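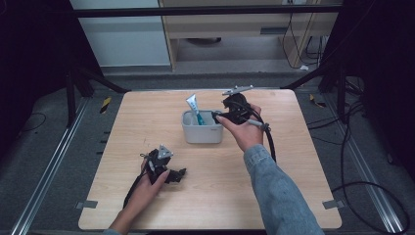

Teaching by Hand

At Ciltico, a training example starts with a person at a table and a gripper in each hand. The operator does the job the way anyone would, except that the fingers doing the work are black plastic jaws. A toothpaste tube and a small white container are enough for one task.

The company calls the program Rakena. Each gripper reports its position and how far its jaws are open, and a camera at head height records the view. Software lines the streams up afterward. No robot is needed at this stage, and collection can run on several tables at once.

A recording starts with both grippers raised and ends when they return to that height. Operators work in blocks of 40 takes, then change the starting layout. The container moves a little, or the tube leans the other way. Without those changes the model tends to memorize a place on the tabletop and reach for it whatever is there.

Speed is a harder matter. Practiced operators get fast, and fast takes blur at the moment of contact, where the model has the most to learn. Ciltico now asks for an even pace and rejects any take in which a jaw closes in under two tenths of a second. Fumbles stay in if the operator recovers – a dropped tube picked up again is labeled as a correction and stored with the rest.

Cables remain a nuisance. Each gripper is wired, and a snagged lead pulls the wrist off its natural path. Dornell, which builds the grippers, plans a battery version for November. It will weigh more, and the Rakena team expects to record four of its older tasks again to see how much the added mass changes the motion.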